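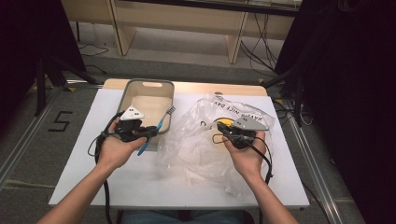 Robots at Work: How Jobs Change at a Packing Center

For readers in grades 3 to 5

What is automation?

Automation means using machines to do a job, or part of a job, that people did before. A dishwasher is one kind of automation. So is a door that opens when someone walks up to it. In many workplaces, automation now includes robots that can pick things up and put them in the right place.

This page is about one workplace, the Gura packing center in Calaston. Workers at Gura put together kits of everyday items, such as toothbrushes, combs and soap. The kits go to hotels, camps and hospitals.

How the work was done before

For many years, every kit at Gura was packed by hand. A worker stood at a table, took one item after another and placed each one in a container. Then the worker closed the kit and began the next one. A shift had 30 packers, and each of them made the same few movements all day long.

Packing by hand takes care and skill. It can also be hard on the body. Wrists and shoulders get sore when they repeat one motion many times, and it is difficult to pay attention to the same task for hours.

What the robots do

Gura now has 2 robot packing stations, which the company calls Multitz stations. Each station has an arm with a gripper at the end. A gripper does the work of a hand, but most grippers are much simpler than a hand. Many have only two fingers, which open and close like a pair of tongs.

The stations pack the plainest kits, the ones that hold the same items every time. People still pack kits that are different for each customer. They also handle anything that is very soft, easily broken or an unusual shape.

How a robot learns to pack

A robot does not know what a toothbrush is. It has to be given many examples of the task. One way to make these examples is for a person to hold a gripper and do the job with it. A camera on the gripper records the movement. A computer can then study the recordings and look for patterns in them.

Workers practice with items of different shapes and colors. They also practice with things that are hard for a computer to understand. A clear plastic bag is a good test. Light passes through it and bounces off its wrinkles, so it can look different from every side.

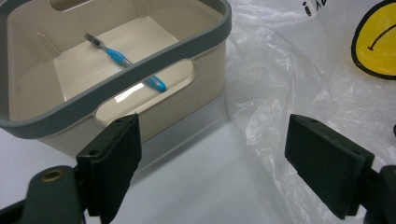

A toothbrush in a caddy, seen from a camera on a hand-held gripper. The gripper's two fingers are spread wide apart.

The person who does this work is called a demonstrator. At Gura, demonstrators are chosen from among the packers, who already know the best way to pick up each item. A new demonstrator trains for 90 hours before working alone.

What changes for people

When robots come to a workplace, people often have questions. Will there still be a job for me? Will I have to learn something new? These are fair questions, and adults ask them too.

At Gura, some jobs changed a great deal. Several packers became demonstrators. Others became station monitors. A monitor watches the robot, fills its trays and stops it when an item gets stuck. Fewer people are now needed to pack the plain kits, and some workers moved to the Dwivedi Street building to work in shipping. Not everyone wanted to move, and a few people decided to look for other jobs.

Nisha Malhotra packed kits before she became a demonstrator. "My arms are less tired now, but I have to think more," she said. "I go slowly and do each movement clearly. I do miss talking with the others at the long table."

The company and its workers meet on the first Tuesday of each month to discuss the stations. At one meeting, monitors asked for a 30-minute limit on watching a robot without a break. The company agreed to this rule.

Words to know

Automation: using machines to do work that people did before.
Demonstrator: a person who does a task so that a robot can learn from it.
Gripper: the part of a robot that holds things. Some grippers can also be held by a person.
Monitor: a person who watches a machine and helps when there is a problem.
Shift: the set hours that a group of people works.

Talk about it

Think of a chore you do at home. Which parts could a machine do? Which parts would you rather do yourself? Ask an adult how machines have changed the work that he or she does.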